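Part 2 — Setting up your sanctions watchlist alerts

OK, so you've got your login and you've clicked around the dashboard a bit. Good! Now for the part I get the most email about, which is getting the country alerts to show up without burying you. I set mine up for the Palness newsletter in December and I've changed it twice already, so take my settings as a starting point.

Before you start: you need an editor account. A reader account will show you the alert page, but the Save button stays gray.

1. Log in and open Lists, then Country lists. You'll see the gray list, the blacklist and whatever regional lists your office pays for.

2. Tick the lists you want to follow. I follow 2 of them. Hryhorii Marchuk on our Wakstead desk follows every single one and spends his mornings deleting things (his choice!).

3. Under Sources, pick Official statements first. Leave Commentary off for now. Opinion pieces by think tank people get tagged the same way as plenary decisions, and you really don't want to wake up an editor over somebody's guess.

Note: Commentary can be switched on later for a single country. I do that in the weeks before a plenary, when the guessing is half the story.

4. Set the match score. The slider runs from 0 to 100 and starts at 39, which lets in all sorts of name mix-ups. I keep mine a good deal higher for people and leave it alone for countries.
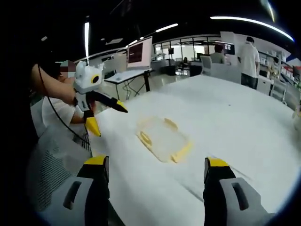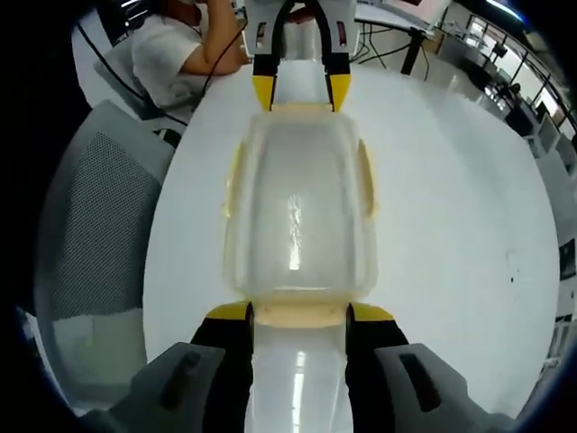
5. Type in your spelling variants, one per line. This matters a lot for names that come over from another alphabet — Vakulenko can turn up with a W or with a double k, and the search won't guess that for you.

6. Choose how often you want mail. The shortest gap is 15 minutes. I'd go with the daily digest unless you're on shift.

7. Press Save, then Send test. The test mail comes from the Etier address, so look in your junk folder if you don't see it.

Caution: a match is only a match. It means a name on your list looks like a name on theirs. Please don't put anyone in print as sanctioned on the strength of an alert. Open the entry, check the birth date and the nationality, and read the original notice all the way down. Nayara Aguiar, who edits our finance pages, wants a saved copy of the notice with every story, and I've come around to her way of doing it.

Caution: deleting a list also deletes its alert history. Export first (Lists, Export, pick the spreadsheet option) if there's any chance you'll need to show when you knew what.

If the test mail never arrives, go back to step 6 and make sure the frequency isn't set to Paused. Mine was. Moving on to Part 3, we'll share a list with the rest of the desk.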